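Workroom and bench surface check - Grundwood unit, rear workroom
Type: walk-round, monthly
Month: December
Start: 7:40 am, before first shift
Checked against: Cumitz bench sheet, second version (old one still on the wall, see item 14)

Marks used: OK / Fix / Watch / N/A. Comments where needed. Please read the comments, last month they got skipped and two of the same things are back.

FLOOR AND WALKWAYS

1. Walkways clear, full width. OK
Pallet was sticking out by the sink end, moved it before I started so marking OK.

2. Floor dry, no loose offcuts. Fix
Dry yes. Offcuts no. Small stuff mostly, swept into the corner behind the bin and left there. Dustpan is on the hook.

3. Mats flat, edges down. Watch
Mat by the door starting to lift on the left corner. Taped it. Tape won't last past the month.

4. Exit door opens fully from inside. OK
Stiff but goes.

5. Exit sign lit. OK

ELECTRICAL

6. Cords not damaged, not run across the walkway. OK
Heater cord was coiled under the bench again. Unplugged, hung up.

7. Power strips not daisy chained. Fix
Two strips, one into the other, behind the Bustos cabinet. Took them apart. If we need more outlets say so and I'll put in the request, don't chain them.

8. Switch plates and outlets, covers on. OK

9. Test tags in date. Watch
Glue pot tag is hard to read. Think it's fine but can't swear to it. Treating it as due.

10. Lighting over work areas. OK
One tube flickers for the first minute or so then settles. Spare is on the shelf, will swap it when the ladder is back.

WORK SURFACES

11. Benches stable, legs tight, no rocking. OK
Middle bench had a folded card under one leg since forever. Still does the job. Would like a proper foot, asked Clarner for a price.

12. Surfaces clean at start of shift. Fix
Main one this month. The white surface is not clean. Specks and crumbs over a good part of it, faint gray streaks, and a brownish smudge with a few thin tan bits in it. Wiping down at end of shift is on the sheet and it is initialed, so either it's being wiped too fast or it's being initialed first.

13. Surface condition, wear and scratches. Watch
Scuffed, fine scratches in the shinier patch. Not a fail. Wear like that holds dirt though, so it needs a proper wash and not just the dry cloth. Ran a glove over the area, nothing snagged.
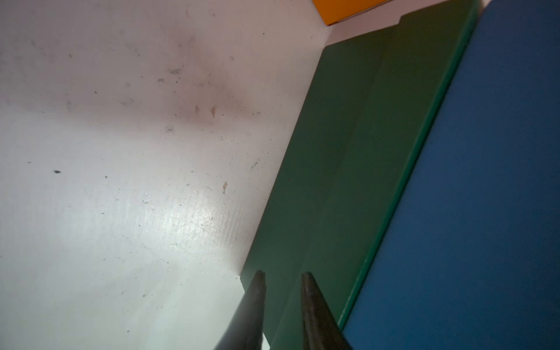 Order for the wash: loose bits off first with the soft brush, then warm water and the mild stuff, then rinse cloth, then dry. Don't go straight in with a wet cloth, it drags the grit round and makes more scratches. No scouring pads. Somebody left one by the tap, it's in the trash now.

If the smudge doesn't come up on the first wash leave it and write it on the sheet. Don't start on it with solvent. The 1000 ml bottle is for tools only, and the label says so on both sides.

14. Current bench sheet posted. Fix
Old version still up, new one pinned underneath it. Swapped over. Old one recycled.

15. Work stored back from edges, nothing overhanging. OK

HAND TOOLS AND BLADES

16. Knives capped or retracted when not in use. Fix
One open blade in the pencil tray. Please. The tray is for pencils.

17. Used blades in the blade tin. OK
Tin is getting full, around 3/4. Change it before the break.

18. Straightedges and cutting guides undamaged. Watch
Long steel one has a nick near the end. Fine if you work from the other end, put red tape on the bad side.

19. Tool board complete at close. OK
One outline empty, the small clamp. It was in the drying rack. Back now.

MATERIALS AND STORAGE

20. Shelving secure, heavy items low. Fix
Box of 2000 fasteners on the top shelf. Too heavy to be reaching up for. Moved to the bottom, label faces out.

21. Stock cabinet closed and tidy. OK
Better than last time, thanks whoever did it.

22. Liquids labeled and lids on. OK
Spray bottle with no label emptied and rinsed. Smelled like water but thats not how we do it.

23. Trash and recycling emptied. Watch
Recycling close to the top. Pick up is early so put it out the night before.

FIRST AID AND FIRE

24. First aid kit stocked and in date. Fix
Low on the small bandages, no eye wash pods left. Reorder in, Cumitz ref 576.

25. Extinguisher in place, pin in, gauge in green. OK

26. Nothing stored in front of extinguisher or panel. OK
Broom was. Isn't now.

TO DO FROM THIS CHECK

Wash the white surface properly, in the order above - today, before anything gets laid out
Bench foot, waiting on Clarner
Second outlet request if wanted, tell me by end of the week
Swap light tube
New tape or new mat for the door
Blade tin change
Glue pot retest, no use until its done

Recheck: items 2, 7, 12, 16 only. Will do those 3 days from now, same time, before shift. Rest carries to next month.

Finished 8:25 am. Sheet filed in the blue folder, copy on the door.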